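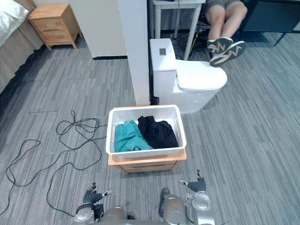
Kann ein Roboter schon die Wäsche machen? So testen Sie es selbst

Stand: Mai

Wer wissen will, ob eine Maschine im Haushalt etwas taugt, sollte sich nicht auf Werbefilme verlassen. Wäsche eignet sich gut als Prüfaufgabe: Jeder kennt sie, sie geht nicht kaputt, und sie verlangt fast alles, womit Roboter Mühe haben. Die folgende Anleitung verwenden wir bei Fildale für zweiarmige Geräte mit Fingerhänden. Für einfache Zangengreifer gilt sie auch, dann entfällt Schritt 4.

Was Sie brauchen

Einen Wäschekorb aus Kunststoff mit durchbrochenen Seiten und Rand
Ein niedriges Schränkchen oder einen Hocker als Ablage
Zwei Kleidungsstücke, eines davon schwarz
Eine Stoppuhr und ein Blatt Papier für das Protokoll
Einen freien Griff zum Not-Aus, den immer dieselbe Person bedient

Schritt 1: Den Raum vorbereiten

Räumen Sie nicht zu gründlich auf. Ein Gerät, das nur im leeren Labor funktioniert, hilft zu Hause niemandem. Möbel bleiben stehen, das Bett bleibt an der Wand. Lose Kabel auf dem Boden sind ein Sonderfall. Für den Greiftest im Stand stören sie nicht, solange sie nicht unter dem Gerät liegen. Sobald der Roboter fahren oder gehen soll, müssen sie aus dem Weg. Räder ziehen eine Schlaufe gern mit, und am anderen Ende hängt oft ein Netzteil.

Schritt 2: Den Korb aufstellen

Stellen Sie den Korb so auf die Ablage, dass er nicht kippt. Ist die Ablage kaum breiter als der Korb, wird die Aufgabe deutlich schwerer, denn beim Zugreifen bleibt wenig Spielraum zum Verschieben. Für den ersten Durchgang darf es ruhig eine größere Fläche sein. Beide Hände des Roboters sollten geöffnet vor der Ablage stehen, etwa auf gleicher Höhe.

Schritt 3: Ein Kleidungsstück herausnehmen

Lassen Sie zuerst ein einzelnes Teil greifen und neben dem Korb ablegen. Legen Sie die Stücke locker zusammengeschoben hinein, nicht gefaltet wie im Schrank. Notieren Sie drei Dinge: ob die Hand den Stoff fasst, ob das zweite Stück mitkommt und ob der Korb stehen bleibt.

Schwarze Stoffe sind für viele Kameras schwierig, weil Falten darin kaum Kontrast haben. Ein türkisgrünes Kleidungsstück neben einem schwarzen ist deshalb eine brauchbare Kombination. Fällt der Unterschied zwischen beiden sehr groß aus, liegt es meist am Sehen und weniger am Greifen. Wiederholen Sie den Durchgang dann mit einer zusätzlichen Lampe.

Schritt 4: Den Korb mit beiden Händen anheben

Die Finger sollen unter den Rand fassen oder seitlich andrücken. Durch die Öffnungen in der Seitenwand greifen manche Geräte ebenfalls, dort verhaken sich die Finger aber leicht. Zehn Zentimeter Höhe reichen. Halten, absetzen, Hände lösen. Kippt der Korb beim Absetzen nach vorn, zählt der Versuch als nicht bestanden.

Schritt 5: Wiederholen

Ein gelungener Versuch sagt wenig. Wir machen 16 Durchgänge und drehen den Korb dazwischen jedes Mal ein Stück. Der Abstand zur Ablage darf sich ebenfalls leicht ändern. Wer nach jedem Fehler alles exakt zurückstellt, misst nur, wie gut das Gerät eine eingeübte Bewegung abspielt.

Was die Ergebnisse bedeuten

Beim Herausnehmen einzelner Teile kam unser Testgerät Skambridge auf rund 80 Prozent. Das klingt ordentlich, ist für den Alltag aber zu wenig: Bei einer vollen Maschine Wäsche liegt danach einiges auf dem Boden. Als brauchbar gilt bei uns ein Gerät ab 90 Prozent, und zwar ohne Eingriff von außen. Ein Durchgang dauerte bis zu 6 Minuten – ein Mensch ist in Sekunden fertig.

Falten, Sortieren nach Waschprogramm und das Umdrehen von Ärmeln haben wir hier weggelassen. Dafür gibt es die Anleitung Waditby, die eine Tischfläche und andere Kleidungsstücke voraussetzt.

Häufige Fehler

Der Mensch hilft mit. Wer den Korb festhält oder ein Teil zurechtzupft, muss den Versuch streichen.
Ferngesteuerte und selbstständige Durchgänge landen in derselben Liste. Führen Sie zwei getrennte Protokolle.
Die Finger werden nicht kontrolliert. Stofffasern in den Gelenken nach jeder Testreihe entfernen, Gerät vorher ausschalten.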